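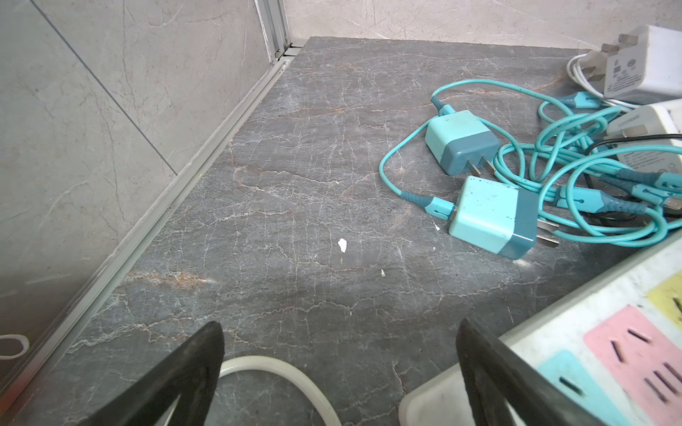

*Wrist view. Teal chargers, teal cables, white adapters, part of a power strip.*

Notes from a long call with the lead on Prondari, the two-arm control stack at Trostel. Typed up fast, 8 February 2024. Quotes are close to word for word, I cleaned up the ums.

First thing I wanted to know was why cables. Everyone does blocks and cups. "Blocks and cups let you lie to yourself," the lead said. "You fit a pose, you plan to the pose, done. A cord has no pose. Whatever shape you fitted is gone once you touch it."

So Prondari doesn't keep a model of the whole cord. It keeps the ends. Plug bodies, adapter blocks, anything rigid enough to have a front and a back, and then a loose graph for what hangs between them. The graph is allowed to be wrong. "We used to throw an error whenever two cords crossed and we couldn't say who was on top. Terrible idea. Now the edge gets a low score and the planner grabs something else."

The perception side is called Mosero and it's a separate process. Separate repo too, which the lead regrets some days. Mosero publishes plug candidates, Prondari subscribes, and in January they finally froze the message format. Before that every schema change broke replay on old logs. "We had 3603 logged episodes and could load 1229 of them. The rest needed a converter. I wrote the converter. Never again."

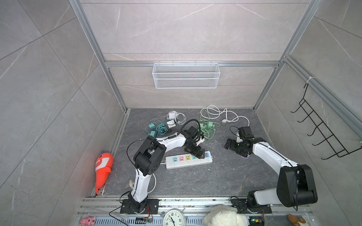 Arm-to-arm coordination is where most of the code lives. Originally each arm had its own planner and a lock on the shared middle of the table, first come first served. Simple, slow. One arm would sit on the lock while the other one waited for nothing. Now there's a single planner for both, and it hands out swept volumes in short slices of time. You need that when the power strip lies in the middle and a gripper has to work on either side of it. The lead said the strip region is the worst piece of real estate they have, and the cost map treats it as contested all the time, even with one arm parked.

Collision shapes are boxes and capsules. No meshes. The cords aren't in the collision world at all – "we tried, the solver hated us" – so the planner only gets a soft penalty for dragging the wrist through a pile. Force limits catch the rest.

I asked about the tooling, expecting a shrug. Got twenty minutes insted. The replay tool is called Obi and the lead clearly loves it. You scrub along a log, stop anywhere, and rerun the planner from that state with a different config. Diffs show up as ghost trajectories. Pick any slice, change one weight, see what moves. "Half our bugs are a camera timestamp. Obi draws the skew in red across the top and you stop arguing."

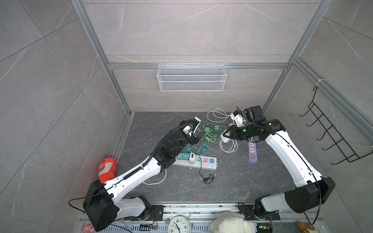 How often does the planner replan? "Every 16 milliseconds for the local layer, and the task layer only when something in the graph changes," the lead said. "If the task layer runs too often it dithers. It'll start toward one plug, then like another one better."

They fixed the dithering with a switching cost, a flat one, hand tuned. Not elegant. The lead wants it learned at some point but nobody has the time. Same story with recovery behaviors: there are 3, written as a plain state machine. Open and back off, regrasp higher, hand the job to the other arm. People keep proposing a fourth and it keeps getting turned down in review.

Matching plugs to cords is still rough when colors are close. Mosero leans on color more than it should. Give it a green cord against a green block and it's fine, give it white on white and the graph gets bushy. The lead blames the trianing labels, mostly, and a segmentation threshold that hasn't been touched since the first version.

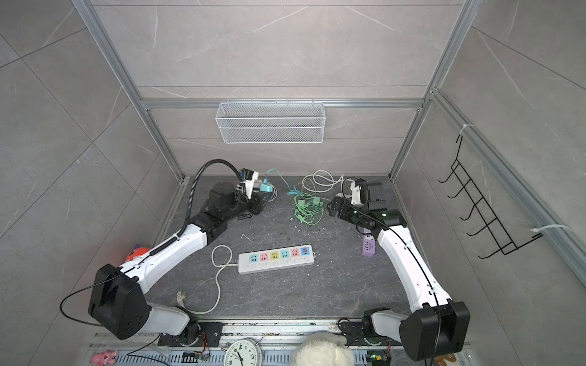
Another developer on the call cut in to say the threshold isn't the problem and the two wrist streams are. They get fused too early, apparently. If one arm's view is blocked by its own gripper, the bad mask still gets a vote, and by the time Prondari sees the candidate there's no way to tell which camera it came from. The fix would be passing a source id through the message. Which is frozen.

Long pause. Then the lead: "OK, so we unfreeze it. Once."

Asked what ships next. Per-camera confidence, now, I guess. After that a dry-run mode in Obi so a config change can be checked against old logs before it goes near the arms. No date for either. A public release of the message definitions is being talked about, the planner itself stays in house.

Will add the config snippets when they send them over.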